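Greltoris two-arm bench kit: can it serve dinner yet?

Li-hua Poon
9 Oct 2026
4 min read | 165 shares | 4 comments

The Greltoris is a pair of arms with a two-finger gripper on each, sold for light bench work and now offered to homes and small kitchens. Hire costs £800 a month. I had it for a month and gave it one chore for most of that time, which was moving steamed buns from an electric steamer to a plate. A child can do it with tongs. It covers most of what makes kitchen work hard for a machine, as buns are soft, the basket has a rim to clear, and the lid has to go somewhere.

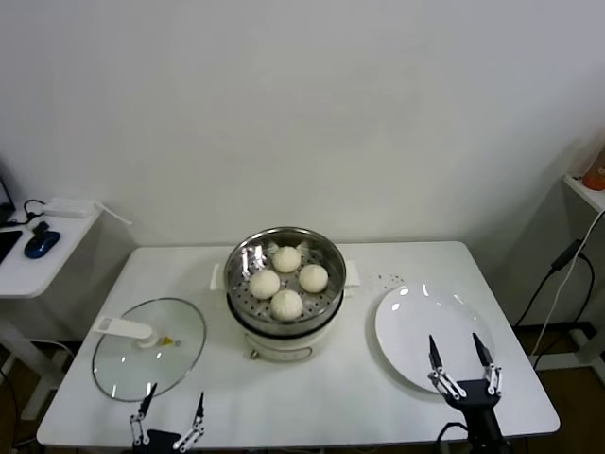
Can it clear a steamer without a person standing by?

Some of the time, but I wouldn't leave the room. Over the month it made 326 attempts at a single bun, and I stepped in on plenty of them. The usual fault was a grip taken too near the top, so that the bun tore or slid back into the basket. When it got hold of one lower down, the rest of the move was steady.

Speed is poor. A person would have a plate of buns on the table before the arm had dealt with the first. I didn't mind this as much as I expected to, as I could wash up in the meantime, but a cafe would mind a great deal.
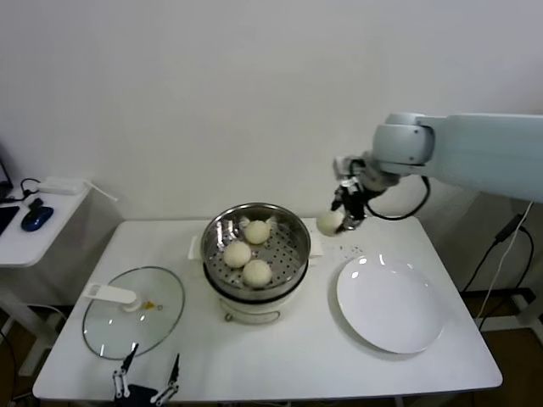
The plate has to stay where you taught it. If I moved it a hand's width, the arm sometimes found it and sometimes let go over bare table. The manual says to repeat the teaching run after any change to the layout, and that took me most of an evening the first time. Later runs were quicker.

The lid was better than I feared. Its handle gives the fingers something firm to close on, and once I had shown it a good spot to put the lid down, it kept to it. Turning a small control on an appliance was beyond it. I set the steamer myself every time.
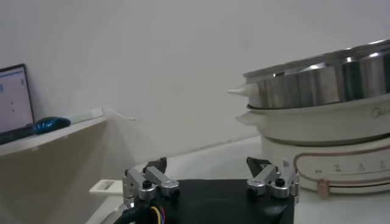

Cleaning and upkeep

Crumbs get everywhere and the joints near the fingertips are fiddly to wipe. Greltoris supplies a brush, but a soft toothbrush did the job better. The finger pads come off for washing. Keep the cables tied back.

Should you hire one?

For a home, no. For a workshop or packing bench that handles firm items in fixed places, I would try it for a month. There is a software update due in December that is meant to help with soft food.

Comments (4)

Chak-lun Hsiao
We had one on a packing bench at Mondbridge. Fine with boxes, hopeless with bread rolls.

Areeba Usmani
Did you try it with wider pads? The standard ones are too narrow for dumplings.

Li-hua Poon
Only the standard ones, they were all that came with the hire.

Jui-lin Yen
£800 a month buys a lot of tongs.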